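Buscar en el blog Buscar
Inicio Cuentos Quién soy Archivo Contacto

La camiseta azul

Mi tía Remedios dejó sesenta y nueve camisetas. Lo sé porque la lista la hice yo, en un cuaderno de espiral, sentada en el suelo de su dormitorio con una bolsa de pipas al lado, y porque cuando llegué a la última me volví a la primera convencida de que me había equivocado. Una mujer que en mi vida la vi sin blusa abotonada hasta arriba. ¡Sesenta y nueve camisetas! Guardadas en el altillo, en maletas, con bolsitas de lavanda que ya no olían a nada.

Mi prima Nuria quería llevarlas todas al contenedor de la parroquia. Yo le dije que me diera una semana, y ella me contestó con ese suspiro suyo que es como una puerta de ascensor, y se fue a pelearse con la vajilla.

Las cargué en el coche y me las llevé al trabajo, que entonces era el taller de Ito, en la primera planta de un edificio de oficinas venido a menos. Ito compraba ropa usada por lotes, la clasificaba, la doblaba y la mandaba a tiendas de medio país. Teníamos una mesa grande, larguísima, cubierta con una tela clara que había que alisar cada dos por tres porque se arrugaba sola, y allí pasábamos el día: camisetas, camisetas, jerséis en febrero, otra vez camisetas. En una temporada buena doblábamos 3,000 prendas y al llegar a casa seguía doblando las servilletas, el periódico, el tíquet del pan.

El que me enseñó a doblar fue Jianhua Du. Llevaba allí desde el principio y tenía un método que al verlo daban ganas de aplaudir: la camiseta boca abajo, las mangas hacia dentro, un pellizco en el hombro, otro a media altura, un vuelo cortito y ya estaba. A mí me salían unos paquetes que parecían empanadas. Él los miraba, decía "bien, bien", y en cuanto me daba la vuelta los rehacía.

- ¿Todas de tu tía? - me preguntó cuando vio las maletas.

- Todas.

- ¿Y era deportista?

Me eché a reír. Mi tía Remedios no había corrido ni detrás de un autobús.

Empezamos a sacarlas después de comer. Salió una de un campeonato de bolos de un sitio llamado Cilbridge. Salió una amarilla de ferretería. Salieron tres iguales de un festival de jazz, una de ellas sin estrenar. Salió una talla infantil con un delfín que me dejó pensando un buen rato, porque mi tía no tuvo hijos (que supiéramos, dijo Nuria luego por teléfono, y nos quedamos las dos calladas). Y hacia el fondo de la segunda maleta, doblada con mucho más cuidado que las otras, estaba la azul.

La extendí sobre la mesa y me puse a leerla en voz alta.

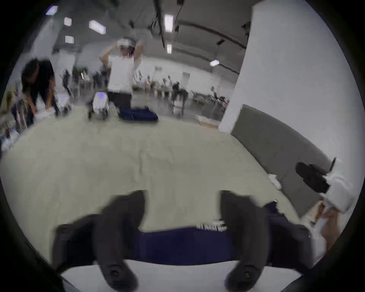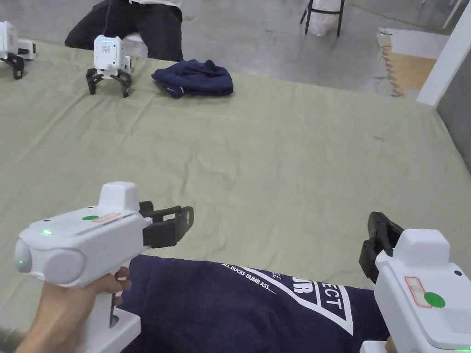

La camiseta azul marino sobre la mesa del taller, con su letrero blanco.

Mi inglés es el que es, pero a "ducks" llego, y a lo otro también llego. Patos. Mi tía, que decía "caramba" cuando se pillaba un dedo, había guardado en lavanda una camiseta con una palabrota y unos patos. Jianhua se inclinó, leyó despacio siguiendo las rayas, levantó la cabeza y me preguntó muy serio si era de caza.

- No lo sé - le dije -. No sé nada.

Y era verdad, y me dio una pena tonta. Una cree que conoce a una persona porque sabe cómo toma el café. Yo a mi tía la veía los domingos, le llevaba las recetas, le cambiaba las pilas del mando, le dejaba ganar a la brisca (o me dejaba ganar ella, ya no pongo la mano en el fuego). Nunca le pregunté qué hacía antes de que yo naciera. Sabía que había trabajado fuera, "en una fábrica", y la palabra fábrica me parecía explicación suficiente.

Jianhua fue quien encontró el papel. Había metido la mano dentro para comprobar la costura, como hacía siempre, y notó algo prendido a la altura del dobladillo: una nota doblada en cuatro, con un imperdible. La letra era de ella, la misma de las felicitaciones de Navidad. Ponía "Plascombe, 24 de abril. De Luangrath, que perdió la apuesta". Y debajo, más pequeño: "Por los patos".

Nada más. Por los patos.

Me pasé la tarde inservible. Cogía una prenda, la dejaba, volvía a la azul. Ito pasó por detrás, echó un vistazo y dijo que por una así, con gracia y en buen estado, había quien pagaba 23 euros sin pestañear. Lo dijo con cariño, es su manera de dar el pésame. Yo contesté que esa no entraba en el lote, y él levantó las dos manos y se fue a atender el teléfono.

A las demás les fuimos buscando imperdible, claro. ¡Cómo no íbamos a buscarlo! Les dimos la vuelta una por una. Casi todas tenían su papelito: la de los bolos decía "Para que te acuerdes de que no sé jugar", la de la ferretería decía solo "El de la escalera", y las tres del jazz estaban numeradas. La del delfín tenía el imperdible puesto, cerrado, y ningún papel.

Llamé a Nuria y le leí las notas. Al principio hacía ruido de platos por detrás; luego dejó de hacerlo.

- Léeme otra vez la de la escalera - me dijo.

Se la leí otra vez.

- Esa la quiero yo.

No hubo contenedor de parroquia. Jianhua las dobló todas, no me dejó ni acercarme, y tardó lo que no tardaba nunca, alisando cada una con la palma y dejando la nota dentro, donde estaba. Las volvimos a meter en las maletas por el mismo orden del cuaderno. A mí me temblaba un poco la barbilla y él tuvo la delicadeza de ponerse a hablar de los cierres, que si uno estaba flojo, que si con un poco de jabón corría mejor.

De Luangrath no he averiguado gran cosa. Escribí a un archivo municipal, me contestaron muy amables que el apellido no les constaba, y en Plascombe hay un estanque, eso sí, lo he visto en el mapa, una mancha azul del tamaño de una lenteja. Tengo 300 euros en un sobre para el viaje. Nuria dice que ella pone lo que falte si vamos en verano y si conduzco yo.

La camiseta me la pongo para dormir. Me queda enorme. La nota la he cambiado de sitio una sola vez, para lavarla, y luego la prendí donde estaba, en el dobladillo, y algunas noches me pincha.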